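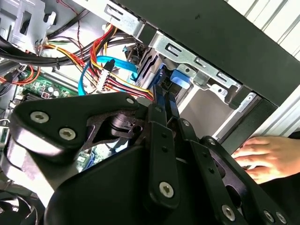

How long should I keep a sleep diary before I show it to my doctor?
Two full weeks is the usual ask, and it's long enough to catch a couple of weekends, which is where a lot of the interesting stuff hides.

I've kept one on and off for years now, and I'm a bit of an evangelist for it (my family will groan), so let me walk you through how I set mine up. You don't need a gadget or a subscription, just something to write on and a spot for it beside the bed.

What you'll need
A notebook or a few sheets of ruled paper
A pen that works in the dark hours without a fight
A minute or two after breakfast

Step 1: Rule up your page
One line per day, with columns across the top for the time you got into bed, the time you turned the light out, your best guess at when you nodded off, how often you woke, when you woke for good and when you got up. I add a wide column at the end for notes, and it's always the one I run out of room in! If you'd sooner type, Kareo has a printable grid you can fill in on a computer, and my sister-in-law swears by the Follberg notebooks with the lie-flat spine, but a school exercise book does the job beautifully.

Step 2: Fill it in each morning
Do it once you're up and have had a cuppa, and please don't look at the clock through the night to get your numbers right. Guessing is fine. Checking the time at 3 am is a lovely way to stay awake until 4, as I learnt the hard way.

Step 3: Jot down the day before bed
Coffee and tea (with times), alcohol, naps, exercise, any medicines, and whether something was on your mind. Keep it short. "Flat white 2 pm, nap on couch, worried about car" is plenty.

Step 4: Do one small sum
Add up the minutes you slept, divide by the minutes you spent in bed and multiply by 100. That's your sleep efficiency. My first fortnight back in May came out at 76 per cent, and seeing it written down was oddly comforting, as I'd convinced myself I was hardly sleeping at all. Work it out for the whole fortnight and don't fret over any single night.

Step 5: Take it along
Bring the pages themselves, crossings-out and all. Mention snoring, restless legs, or waking up gasping if anyone at home has noticed them. And if you're nodding off at the wheel or feeling really low, ring your doctor now and leave the diary for later.

If you miss a morning, leave the line blank and pick it up again the next day. Mine has plenty of gaps, plus one page that's mostly tea.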